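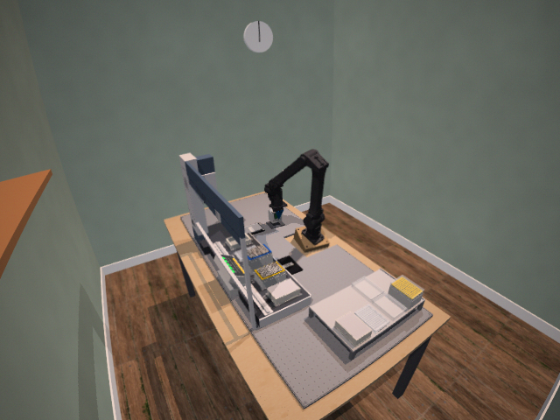 Wood Pellet Heating: Frequently Asked Questions

April 23, 2023
By the Vestow advice desk

What are wood pellets made of?
Mostly sawdust and shavings from sawmills, dried and pressed. Our Bikent pellets are softwood only, with no glue or additives. The wood's own lignin holds them together.

How many will I need for a winter?
It depends on the house and how warm you keep it. One of our test homes, a small two-story place heated only by a pellet stove, used 127 bags from November to the end of the season. If the stove is a second heat source, expect far fewer.

Can I buy in bulk?
Yes. Loose pellets are blown into your store from a tanker. The minimum order is 600 kg, and the price per kg drops at 1,000 kg. The hose reaches most driveways, but check with us first if your store is behind the house.

How should I store bags?
Indoors, off the floor, and away from outside walls if you can. Pellets that get damp swell and fall apart, and they can't be dried out and used again. A torn bag should be used first.

How often do I empty the ash?
Once a week for most stoves in daily use. Let the stove cool completely and put the ash in a metal can with a lid. Small amounts can go on the garden – not around blueberries or other plants that like acid soil.

Do you service stoves?
We service Śliwiński and Colel models up to 9 years old. For anything older, contact the installer.

Can I burn pellets in a regular wood stove?
No. Pellet stoves feed the fuel and air in a controlled way, and a log stove can't do that.

This site uses cookies to remember your delivery area. Accept | Manage settings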